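Fridge compartment too warm at the back, cycling constantly

Redasow forum > Kitchen and utility > Refrigeration

bullville_dave
Posted Jul 14, 2020
Stainless fridge in the kitchenette at our Zidville unit. Back of the top shelf reads 11 degrees on a glass thermometer stood in water overnight. The compressor starts, runs for a few minutes, stops, then starts again. Dial is at mid position. Coils were brushed off in February. Before I order a thermostat, is there anything else I should rule out?

petersen_k
Short cycling with a warm cabinet is usually the start relay or the overload, less often the thermostat. A failed thermostat tends to leave it either on all the time or off all the time. What gap have you got behind it and above it?

bullville_dave
27 mm behind, more above. Mains measured at the socket is fine. It shares the circuit with a kettle but nothing else. Outside first, then with the door open:

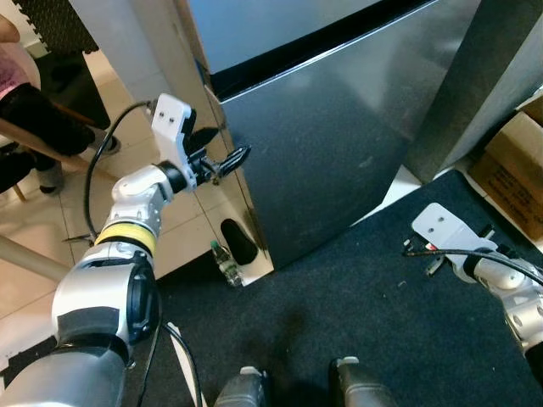
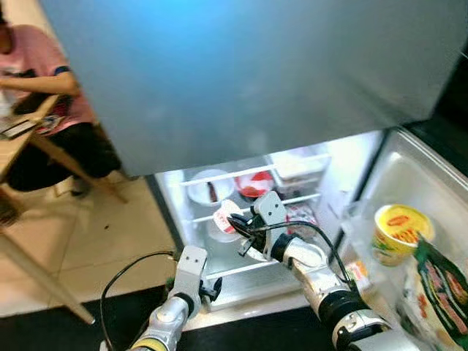 The thermometer stood in the same spot both nights. I turned the dial up one step for the second night and the reading did not move by any amount I could see. The compressor casing is too hot to keep a hand on, if that helps.

petersen_k
It does. Hot casing, short run, click, wait, repeat: that is the overload tripping. 27 mm is tight for a cabinet with the condenser at the rear. Pull it forward and run it for a full day before you buy anything.

coldside
Disagree on the order. Check the door seal first. Close the door on a strip of paper at several points round the gasket and pull. If it slides out freely anywhere, you are cooling the room. Costs nothing.

petersen_k
A bad seal gives long runs, not short ones. He said it stops after a few minutes.

coldside
It gives long runs until the compressor overheats from them, and after that it gives short ones. I have seen both on the same appliance.

Anayeli Zepeda
Both tests can be done on the same evening, so I don't see the argument. Paper strip first, then move it forward. If the casing is still too hot after a day, unplug it, take the relay off and shake it. A rattle means the disc inside has broken up. Measure the windings while you are there. The highest reading should equal the sum of the other two.

bullville_dave
Paper test done. Grips everywhere except the bottom hinge corner, where it slides with slight drag. Cabinet moved forward. Will report.

coldside
Warm that corner of the gasket with a hairdryer on low and pull it out by hand, then leave the door shut for an hour.

bullville_dave
Relay rattles. Windings add up correctly. Ordered a relay and overload as a pair.

petersen_k
Match the part number on the old one. The universal ones fit but I would not leave one in permanently.

coldside
Universal ones are fine if the rating is right. Mine has been in for years.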